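Lindolia Home Help > Kitchen and Storage > Sorting and clearing

Small round table keeps filling with mixed packaging. What order to clear it in?

Asked in October · Viewed 3,000 times · 3 answers

We have one small round table between the kitchen area and the seating. It has a fabric cloth on it. Over a few days it fills with light items: snack bags, produce bags, foam sleeves from fruit, paper towels, small cartons, plus a few things that are not trash and belong elsewhere (sponge, tubes of cream, tissues). Nothing on it is heavy and nothing is really dirty, but clearing it takes me far longer than it should. I pick up one item, walk it to where it goes, come back, and pick up the next.

Details that may matter:

Collection in Barnerance takes cartons and clean paper. It does not take film plastic or foam. Film goes to a drop-off box at the store.
The bin is a Ludex two-compartment pull-out. The small compartment jams if crinkly bags are pushed in loose.
The tablecloth slides. If I sweep everything to one side with my arm the cloth comes with it.
There is floor space next to the table for one or two baskets.

I am looking for a fixed sequence that does not depend on judgment at each item. Should I sort by material first, or by destination? Also, is there a way to stop film bags from springing back open once flattened?

Tags: tables, packaging, sorting, film plastic

Answer 1 (accepted)

Sort by destination. Material only matters where it decides the destination, and in your case that gives four: keep, carton and paper, film, trash. Foam sleeves and used paper towels are both trash under the rules you describe, so there is no benefit in separating them from each other.

Sequence:

1. Place one open container on the floor on your dominant side. This is for keep items only.
2. Remove keep items first. They are usually the bulkiest and they hide the rest. Do not walk them anywhere yet.
3. Remove rigid cartons. Open both end flaps, check that the carton is empty, flatten it, and stand it against the table leg.
4. Gather film. Take the largest bag and put the smaller ones inside it.
5. Whatever remains is trash. Collect it last, with the paper towels on top so they can be used to pick up crumbs.
6. Lift the cloth by its edge, fold it inward, and shake it out over the sink or outside.
7. Make one trip per destination.

Step 3 matters more than it looks. Leaflets get left in cartons, and so do half-used tubes.

On film springing back: thin produce bags hold a knot. Metallized snack bags do not, and folding them flat does not last either. Roll from the sealed end toward the open end and push the roll inside another bag. The outer bag does the holding. If your drop-off excludes metallized film, and many do, the snack bags move to trash and the problem becomes simpler. Check the label on the box.

The small Ludex compartment jams because the loose bags ride up between the liner and the rail. Put film in it only after it has been packed inside one outer bag. Alternatively use the large compartment for trash and hang the film bag on the inside of the cabinet door.

Comment: Does step 2 include things like a deck of cards or a book lying flat underneath? I always find those last.
Reply: Yes. If you can see any part of it, pull it in step 2. If it is fully buried it comes out in step 5 and goes in the same container.

Answer 2

just get a smaller table. we went down to one that holds two mugs and it never piles up. or take the cloth off, it hides crumbs anyway. I clip mine at 300 mm spacing with the metal clips from the picnic aisle, works ok but they scratch

Comment: The asker wanted a sequence, and clips at 300 mm on a small round top is a lot of clips.

Answer 3, by Lo

Answer 1 is correct on the sequence. I would change the first step. Use a table-height surface for keep items if you have one, and hold the floor baskets for things that already live in baskets. Mixing the two is how items go missing.

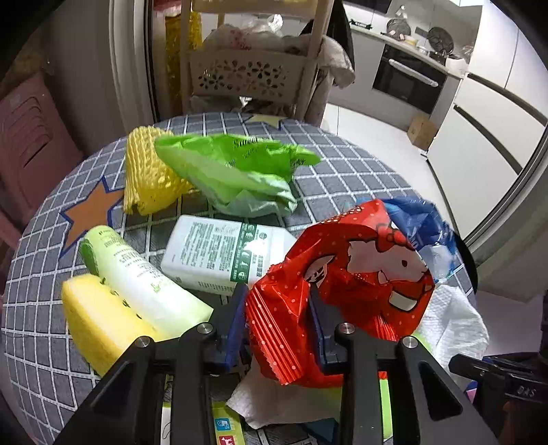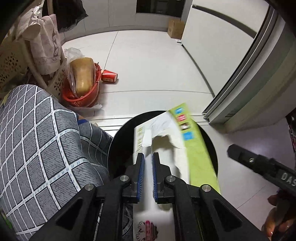
Basket assignment should be fixed before anything is lifted off the table. One basket, one category, and it stays that way between clearings. In my room the pale basket with the flower cutouts is for clothing, and the red one has a bagged loaf in it, so neither is available as a catch-all when I start on the table. Table items go from the cloth straight to their destination group. The yellow sponge, the white tube and the tissue box are keep. The white carton with the green print is opened and flattened if empty. The yellow net sleeve is trash, along with the paper towels. The green and blue bags go together as film, the green one on the outside if it has no holes. A printed snack bag such as the red Hello Kitty one I treat as trash unless the drop-off lists that type.

Two corrections from practice.

First, paper towels. Answer 1 collects them last, which works when they are dry. A wet towel left on a fabric cloth for the length of the job will soak through to the table finish. Check them by touch at the start and remove any wet ones before step 2.

Second, the floor. Light packaging falls off a round table more readily than off a square one, as there is no corner to hold it. Add a floor check between steps 5 and 6, out to arm's length from the table edge. A paper cup on its side will roll under a cabinet if it is kicked. Small pieces of white plastic are hard to see on light tile, so look for them from a low angle with the lamp on.

For the sliding cloth, a sheet of rubber shelf liner cut 100 mm smaller than the tabletop diameter is enough. It does not show and does not need clips. A cloth of 200 grams per square meter or heavier will lie flat over it. Lighter cloth shows the edge of the liner as a ring.

Comment: Does the liner mark a painted top?
Reply from Lo: Some types do. Test a strip on the underside for a week first.

Comment: Confirmed that the Barnerance drop-off box excludes metallized film. The label is on the side facing the wall.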